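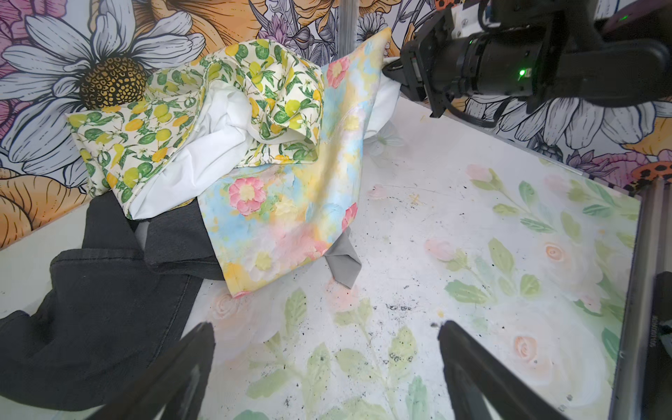
Textile Sorting and Folding Group
Minutes of the November meeting, Prarker unit, upstairs room
Start 2.10 pm. Quorum met. Apologies: Grirach.

1. Minutes of the previous meeting
Agreed with one correction. Under item 4, "hemmed" should read "overlocked".

2. Mixed pile, make-up and order of work
The group went through the mixed pile as it is laid out on the flower-printed table top. The pile includes a cream cloth with lemons and green leaves, plain white fabric, a pastel flower print and a dark grey garment. The grey garment looks like denim or a heavy knit and is to be entered as "dark, heavy, type not confirmed" until the label has been read.

It was agreed that the order of work stays as follows: top item first, then whatever is wrapped around it, heavy darks last. Items are lifted by one corner and are not pulled sideways from under the pile. The lemon cloth carries a small white zipper pull. Any piece with a zip is to be closed before it is folded and entered under "closures".

The proposal to split prints and plains before lifting was not taken up. Perkano asked for it to be kept on the list for the spring review.

3. Surface condition
Dark specks and smudges were noted on the printed surface. The wipe-down is at present done at the end of the session. Agreed to move it to the start and to repeat it whenever white items are next in line. Dry cloth first, then damp. No spray while textiles are on the table.

The floral covering on the walls stays. A request for a plain backing was discussed again – the cost was given as 448 for all sides, fitted, and the group did not think this was justified in the present budget year.

4. Lifting and setting aside
White items are to be lifted clear before the next piece is touched. The lemon print stays down on the mat until the white cloth has been placed. Small pieces underneath, such as the grey one, are left where they are and taken in turn.

Clear plastic sheet is hard to see against the pale mat. Agreed that sheets are to be removed before sorting starts and stored flat on the lower shelf.
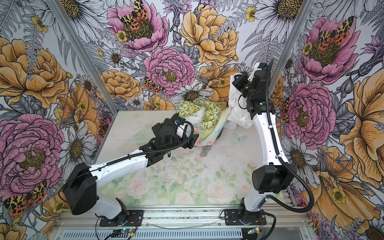

5. White items
Vigfúsdóttir reported on the plain white stock. Over 900 pieces have been entered since the register was opened. The main difficulty remains finding an edge when the cloth is bunched several layers deep. Method agreed:

a) Look for a seam line and follow it to a corner.
b) Open out the deep folds by hand before any smoothing.
c) Check for grey specks or lint with the cloth laid flat. Brush off, do not rub.
d) Fold in half twice, seam inwards.

There was some discussion on shade. Off-white cloth can look warm in one fold and bluish in the next, and two pieces were returned last month as "stained" when the entry should have read "shadow". Shade is to be judged on a single flat layer only. 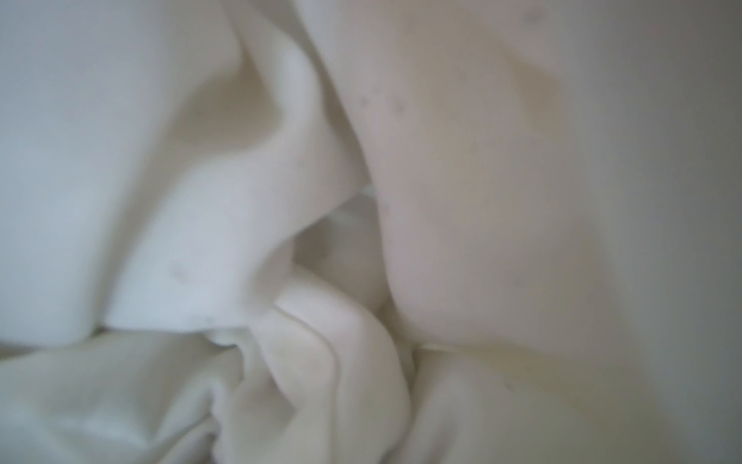 Page 2 of 2

6. Register and labels
The column "condition" is to be divided into "marks" and "wear". Old entries will not be altered. Labels remain at the present size – the smaller ones supplied by Perkano came away in the wash test.

7. Storage
Folded whites go to the upper shelves, prints to the middle, heavy darks to the bottom. Stacks are limited to 6 pieces. Grirach's written question on lidded boxes was held over, as no prices had been received.

8. Actions
Prarker: move the wipe-down on the session sheet; mark the lower shelf for plastic sheets.
Vigfúsdóttir: issue the folding method for white items; correct the two returned entries.
Perkano: replacement labels, same size as now.
Grirach: prices for lidded boxes.

9. Any other business
The hand brush needs replacing. Purchase agreed from the sundries budget.

Meeting closed 3.35 pm. Next meeting to be held in the same room, date to be sent round with the papers.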